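Terkier indoor CO2 monitor: four months on a shelf

Ghazala Jafri

The Terkier is a desktop carbon dioxide monitor with a non-dispersive infrared sensor, an e-paper display and a USB-C port. I bought mine to find out how well a weatherized 1970s bungalow holds its air once the windows are closed for the heating season.

Baseline calibration assumes the lowest reading over seven days equals outdoor air, fixed in firmware at 400 ppm. Outdoor air is now above that, so the unit reads low by the difference. Manual calibration is possible but buried three menus down, and the offset is lost when the battery runs flat.
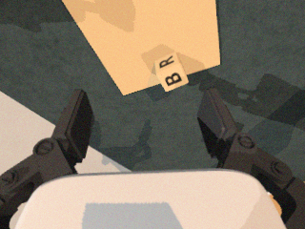 Lettered block on the edge of an orange panel.

With two adults asleep and the door shut, the bedroom peaked at 1,597 ppm. Running the heat recovery ventilator on low kept it under 800. Response to a step change is slow: the display took several minutes to settle after a window was opened, and the logging interval cannot be set below five.

Data export is CSV over USB only. Timestamps ignore daylight saving. Battery life in December, with the unit in an unheated porch, was 35 hours, well short of the figure in the manual. The Antal sensor I used previously managed twice that but had no display.

Recommended for trend monitoring on mains power. For absolute values, calibrate outdoors first and repeat after every full discharge.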